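Notebook, mobile base purchase, May

Carried over from last entry: the capital request has to separate what we need for door traversal from what we would merely like. The current draft mixes them, and the total is too high to go through on one signature.

Base options still open:

Skenden S2. Differential drive, narrow footprint, lidar included. Quote is 1177 for the base bumper and sensor kit alone, base itself priced separately. They want the kit ordered at the same time or the warranty doesn't cover the bumper wiring. Lead time 6 weeks.

Ruddock mid-size. Omni wheels, heavier. Better for sideways approach to a handle but the datasheet says nothing useful about thresholds. Asked for the permitted step height, got the brochure again. Asked a second time, 14:20.

Skudgate refurbished unit. Cheapest. Battery age unknown. Would need a new pack in the first year, so price it with the pack or drop it.

Leaning to Skenden for the base and leaving the arm out of this round. The arm mount can be machined here. Drawings for the adapter plate are on the shared drive under Skondholm, which is still the project name whatever the form says.

Budget lines as they now stand:
- base, one off
- bumper and sensor kit, 1177
- spare drive wheels, one pair, 215
- freight and insurance, TBC, chase
- compute upgrade for sim, see below
- lever handles and hinges for the physical door rig, allow 50 per handle set

The door rig is the line most likely to be cut and the one I would defend. We have no real double door with lever handles anywhere we can run a base into it repeatedly. Single frame first, second leaf later if the money holds. Timber from stock. The frame should be bolted to a sheet and not to the building, otherwise it becomes a facilities matter and we lose the month.

Sim work continues in the meantime and costs us only machine time. Using the two-room layout for navigation checks: start on the plank floor, pass through the double doorway, stop short of the armchair in the blue room. Both leaves open for now. Closed leaves wait until the handle model has proper joint limits.

Things the sim can settle before we spend:
Footprint clearance with the leaves at different angles. An open leaf that isn't folded right back takes a fair amount of the approach.
Whether lidar height matters for the plant. Foliage overhangs the pot, so a low scan plane will report less than is there.
Planner behaviour at the change of floor between rooms.

Things it can't: wheel slip on real boards, threshold bump, reflections off polished handles into the depth camera. Those need the rig. 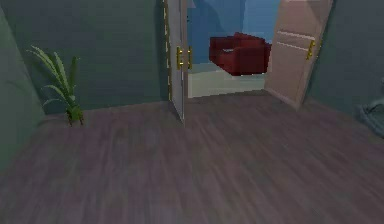

Compute. The sim machine is adequate for one environment at a time and poor at anything parallel. Second GPU is the obvious request, but check the power supply rating first. If it needs a new supply as well, put both on one line so they are approved or refused together.

Texture resolution is set low to keep the step rate up. Fine for planner work. Will have to go back up before anyone trains a handle detector on it, and storage should be costed at that point, not now.

To do:
Freight figure from Skenden, in writing.
Ruddock step height, last attempt, then strike them off.
Measure the lab entry. Roughly 6 mm of lip at the strip by eye, needs callipers.
Split request into two forms: base and kit on the first, rig and compute on the second.
Check whether the spare wheels can go through consumables.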